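**Thread: Exterior yellow for a front door, how many coats?**

**porchlight_dan**
Repainting our front door before the holidays are over. It's currently dark green, south facing, and gets full sun most of the day in July. I want a strong lemon yellow. The guy at the Ernlow counter sold me a quart of Flotano exterior in matte and said two coats would do it. I have one coat on the inside edge as a test and the green is still showing through. Is he wrong, or did I put it on too thin?

**millrace**
He's wrong. Yellow covers badly over anything dark, whatever the label says. I did a shed door in a similar color and it took four coats over bare primer. Prime it first.

**hattie_b**
Gray primer, not white. I know that sounds backwards but a light gray evens out the green faster. After that, two coats is possible if you don't stretch the paint.

**millrace**
I have to disagree on gray. Under a clean yellow it goes slightly olive. White primer, two coats of that, then the color.

**hattie_b**
It goes olive if you stop at one coat of color. I've done 18 doors for a rental company, most of them over brown or green, and had one callback.

**porchlight_dan**
OK, so primer either way. Second question is the sheen. My wife wants matte and I was leaning satin for cleaning.

**tooled_up**
Matte is fine on a door if you accept that you'll be touching it up. Strong yellow in a matte finish looks good because you don't get glare washing it out. It does show marks, though.

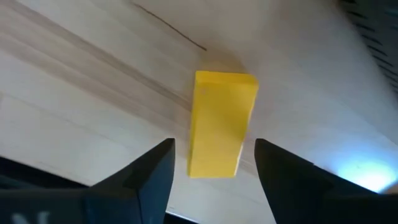 Matte lemon yellow, small pale speck near the top left of the front.

A speck like that you can dab out on a matte surface and it blends. On satin you'd see the patch from the sidewalk.

**kettle77**
Nice color, but a block that size doesn't tell you much about a door. Hands, keys, the dog. Anything near the handle will go gray in a year. I'd go satin and take the door off its hinges to do it properly.

**tooled_up**
Agreed on the hinges. Still matte for me.

**porchlight_dan**
How long between coats? The can says 2 hours but it's cold here.

**hattie_b**
Ignore the can in winter. Leave it overnight, and don't paint at all if the door itself is cold to the touch. Bring it inside on sawhorses if you can hang a sheet of plywood in the opening.

**kettle77**
What grit are you using on the green?

**porchlight_dan**
110 is what I had in the garage.

**millrace**
Too coarse to finish on. Knock it back with that if there are drips, then go over it with something finer – 220 is plenty. You'll see every scratch in yellow.

**porchlight_dan**
Update, 17 December 2024. Door is off, sanded and primed with white (sorry hattie). The Kermani bonding primer was on sale so I used that. First coat of yellow is on and the green is gone, but it's streaky around the panels.

**hattie_b**
No offense taken. Streaks at the panels are normal on the first coat. Brush the molding first, then roll the flats.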